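Guides > Data collection > Hand-held grippers > Grasping smooth tapered objects

How to record clean grasp demonstrations on tapered objects with two hand-held grippers

This tutorial explains the method we use at the Uvby project for recording demonstrations with smooth objects that are wide at one end and narrow at the other: cups, vases, some bottles. Such objects look easy, and a beginner usually begins with them. In our first recordings they gave us more bad episodes than boxes, cloths and cables together. I write down the steps as we do them now, with the mistakes we made before.

I assume that you already have two working grippers with a camera on each, and that you can record and replay an episode. If you still need to calibrate the cameras, do this first and come back.

Why the taper makes trouble

When two flat fingers close on a cone, they do not meet the surface squarely. Each finger touches in a small area, and the closing force has a part that pushes the object along its axis. If you hold the object near the narrow end, with the wide end away from your hand, this push can move it out of the fingers slowly. The person who holds the gripper feels it in the wrist and corrects without thinking. The policy does not have a wrist like yours, and it learns only the part of the correction that the camera and the pose track can see.

So we want demonstrations where the grasp is stable from the first contact and the operator does not need to save it.

Step 1. Prepare the fingers

Look at the inner faces before each session. Printed fingers become rough with use, and a little roughness is good for friction. Large chips are not good, because the finger then touches at one point and the object turns around this point. Change the fingers in pairs. A new finger on one side and an old one on the other side gives a grasp that pulls to the side, and you will see it later as a strange rotation in the replay.

Check also the screws in the finger brackets. Tighten them by hand, and stop when you feel resistance.

Step 2. Set the exposure with the object in the fingers

Many people set the exposure on the empty table. With a white table this gives a dark object, and the edge of the object is then difficult to find in shadow. Hold the object first, then lock the exposure on it. It is acceptable that the table becomes almost pure white. We lose texture on the table, but the outline of the object against it stays sharp, and for the grasp this outline is what counts.

Do not use automatic exposure. When the second gripper comes into view the brightness will jump, and the policy can take this jump as a signal.

Step 3. Choose the grasp height

Find the place where the curve of the base ends and the straight side begins. Close the fingers a little above it. At this height the surface is nearly vertical on most cups, and the contact is larger. Keep the same height within one batch, and change it only between batches.

Step 4. Close slowly and hold

Close the fingers until both touch, wait one short moment, and then close to full force. If one finger touches first and pushes the object over the table, open and start again. Do not keep this episode. In the moment of holding, the camera should see both fingers on the object and the other gripper beside it.

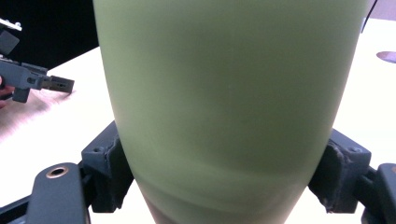 Skulov disagrees with the waiting. In the comments to the first version of this page Skulov wrote that a pause at contact teaches the policy to hesitate, and that on the real arm it sometimes stopped there and never closed. My answer is that the pause must be short and must not have the same length each time. We also remove frames without motion before training, and after this change we did not see the stopping again. If you cannot remove such frames in your pipeline, follow Skulov and close in one movement.

Step 5. Bring the second gripper

The second gripper should approach from the side, with the tip pointed at the object, and it should stay visible to the first camera for most of the approach. Move only one hand at a time in the first batch. When both hands move together the relative pose is noisy, and you will not know which hand caused a failed episode.

Keep other small things on the table if you want, but move them between episodes.

Step 6. Record in batches and look at them

We record batches of 200 episodes and replay part of every batch on the same day. For the results below we used 2000 episodes in total, with 6 objects of different taper.

What we found

We trained the same policy on the old recordings and on the new ones, with equal numbers of episodes. The policy from the new recordings dropped the object less often, and the difference was largest for the steepest taper — as one would expect. For objects with almost straight sides we saw no difference, so for these you can skip Step 3.

One object stayed difficult in both cases, a narrow vase with a very glossy surface. I have no good solution for it yet.

Last changed: Thursday, June 23, 2022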